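Robotik-AG Zirnen: Klötze greifen, Anleitung Teil 3

Stand: 24. Juli 2018

Kurzfassung für alle, die letztes Mal gefehlt haben. Teil 1 (Arm montieren) und Teil 2 (Servos einlernen) müssen fertig sein, sonst hier nicht anfangen.

Was ihr braucht:
Arm Leiva mit Zweifinger-Greifer
Kamera am Handgelenk, Kabel festgeclipst
Laptop mit Prendow, Projekt "Greifen_3" laden
Klötze aus der Kiste, gemischt

1. Arm einschalten, Referenzfahrt abwarten. Finger weg solange!

2. Klötze auslegen. Nicht stapeln, Abstand lassen. Kamerabild in Prendow aufmachen und schauen ob die Finger unten im Bild sind. Wenn nicht: Halterung verdreht, zurück zu Teil 2.

3. Greifer auf, über den ersten Klotz fahren. Klotz muss zwischen die Finger, nicht davor. Tempo auf 20 lassen, wirklich. 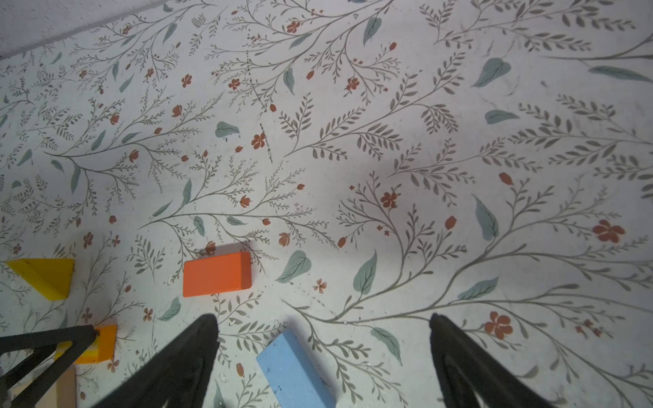

Greifer offen, blauer Schaumstoffklotz zwischen den Fingern. Darüber der orange Holzklotz, links das gelbe Dreieck.

4. Handgelenk drehen bis die Finger paralell zu den langen Seiten vom Klotz stehen. Bei schräg liegenden Klötzen in Schritten von 10 Grad, sonst schießt man drüber.

5. Absenken, Greifer zu. Schaumstoff: Kraft auf 7, mehr drückt ihn nur platt. Holz verträgt mehr, selber probieren.

6. Anheben, über die Ablage, Greifer auf. Position speichern nicht vergesen.

Wenns hakt:
Fehler 504 = keine Verbindung zum Arm. Stecker raus, kurz warten, rein, Prendow neu starten.
Dreiecke rutschen gern weg. An den senkrechten Seiten greifen, nie an der Schräge.
Bild ruckelt: anderes Programm offen? Zumachen.

Für den Aluvport-Wettbewerb zählt nachher nur der Durchlauf ohne Handsteuerung. Also Positionen sauber benennen (Farbe, Form, Nummer), sonst findet die keiner wieder. Datei in den Gruppenordner, alte Version nicht überschreiben.

Teil 4 (Sortieren nach Farbe) kommt nach den Ferien.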